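The Second Shift at Bench Nine

When Clesteck began retiring office computers in bulk, its refurbishing hall took in up to 90 towers a day, and each was opened by hand. Since May, two robot arms have shared that work.

Ayane Nishimura, who supervises the hall, reports that no positions were eliminated. Technicians who once pulled drives for entire shifts now inspect parts, write handling routines and decide which machines merit repair.

The change has not been welcomed by all. Minoru Hirose, a technician, misses the pace of the old bench. "I used to know a machine by its screws," he said. "Now I read about it on a screen." 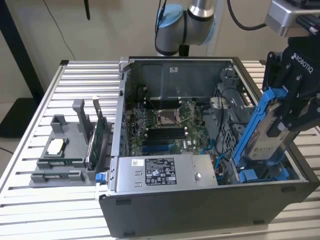

A gripper holds a hard drive in its blue caddy at the edge of an open desktop tower.

Training for the remaining technicians continues through the summer.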